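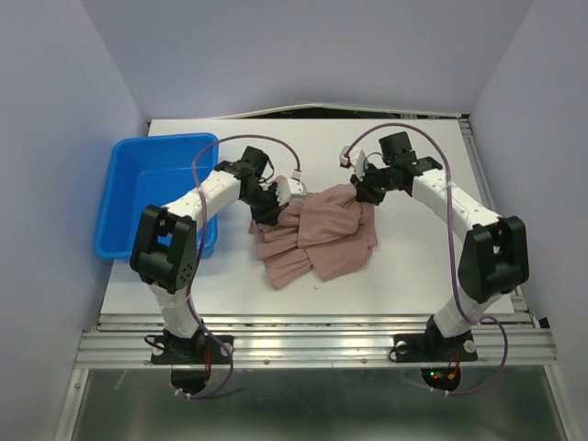 Pink garment and blue bin on a white tabletop.

How to move a franchise unit to a new brand name

1. Read the transfer clause in the current agreement. Note the notice period, in days, and who pays for signage.

2. Ask the new brand owner for the draft terms in writing. Kasura, for one, sends a 27-page pack that covers royalties, territory and supply.

3. Compare the two royalty bases. Gross sales and net sales give different fees at the same rate.

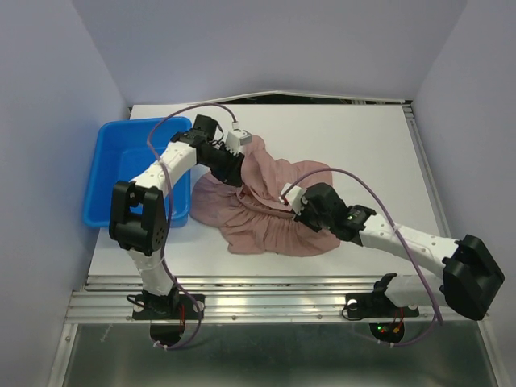
4. List every contract that carries the old name – lease, payroll, card processing, insurance. A single unit usually has around 50.

5. Sign the new agreement before ending the old one, and set both to the same effective date.

6. File the name change with the state, then update the bank. Keep the stamped copy.

Updated 20 November 2020 by Toshio Onishi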